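3.2 Misplaced drinkware in sleeping areas

Drinkware accounted for 457 of the 800 misplaced items logged across the Tikatier households. Beds were the second most common resting surface after desks. Items found there were seldom alone - mugs, bottles and small packets tended to share one duvet (Figure 3).

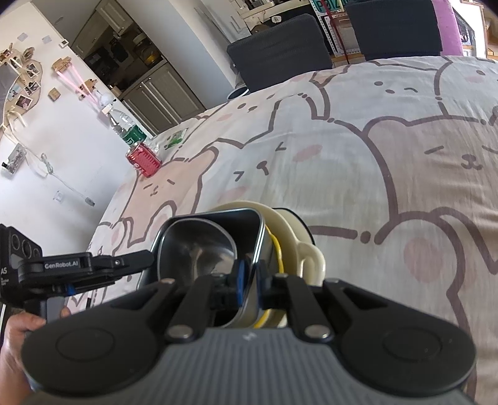
Figure 3. Cream-colored mug with steel interior above a cat-print duvet; a clear plastic bottle lies on its side on the bed.

Following Sandu's coding scheme, each item was assigned to the room where it was found, then to the room where it is normally stored. Mugs with a handle were coded separately from bottles. Soft surfaces were treated as one class regardless of bedding type.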